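Open day at the Prothero paper mill

What a place! I'd been meaning to visit Prothero for years, and the winter open day finally got me out to Nivombridge — 41 miles each way, worth every one of them. Gwawr Mathias led our tour and started us in the rag room, where old cotton gets sorted before it goes anywhere near the beaters.

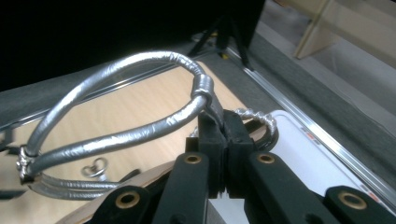
After that came the vat house, my favorite by far. Kasun Mondal pulled a sheet while we watched, and he makes nearly 345 on a good day! I had a go myself and mine came out lumpy on one side (I'm keeping it anyway).

Tea was in the old drying loft, up 25 very steep steps, with wonderful ginger cake. They open again in March, and Gwawr says the marbling bench should be ready by then. I've already put my name down.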